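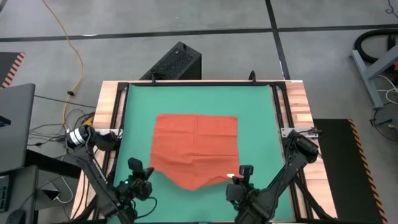
Napkin practice on the Gurnstead two-arm table.

Gurnstead's tabletop kit is finally out of preorder, and we've had one to play with for most of June. If you've been waiting for a two-arm setup that doesn't ask you to design your own table first, this one deserves a good long look.

The kit comes as a complete bench: a slatted wood work table with black aluminum rails, a green mat stretched across the middle, and an arm for each lower corner. You add the computer. Emlyn Gwynne did our build and had both arms moving in 4 hours, which included a lunch break and one cable plugged into the wrong port (the labels are tiny, so bring a flashlight).

We went straight for cloth, of course. Boxes and blocks are fine for checking that everything works, but a napkin will tell you very quickly how good your grippers are! Fabric slides, bunches up, and never lands the same way twice. The orange-red one in the photo is from a pack Emlyn bought at the supermarket, and we got much further with it than we expected. The fingers close gently enough to take hold of a single layer near an edge, and the two arms can work close together without the wrists bumping all the time.

The software is called Flustedetti, and it's the part I keep telling people about. You guide the arms through a job by hand, save the run, and play it back or use it for training. Saving is one key press. Throwing out a bad run is one key press too, and I used that one a lot. Leonor Fonseca recorded 500 napkin folds with it over the month and says the screen never once made her stop and hunt for a menu.

Not everything is great yet. The printed guide skips the step where you set the grip force, and the default is far too strong for thin fabric. Set it to 5 before you try anything softer than a dish towel. The arm cables could use better clips, and the mat picks up lint like crazy, so keep a sticky roller on hand. Gurnstead tells us a corrected guide is on the way, and their support desk answered both of our emails the same morning.

The price is $4000 for the table, the arms, and a year of Flustedetti updates. That's real money for a club or a small lab, though it's less than we spent on our last homemade bench once we added up all the parts we bought twice.

Leonor is bringing the kit to the Hastden open evening, starting at 6:30 p.m., and anyone who wants to take the controls is welcome. Bring your own cloth if you like. She's especially keen to try something stretchy, and I'd love to see what it does with a sock.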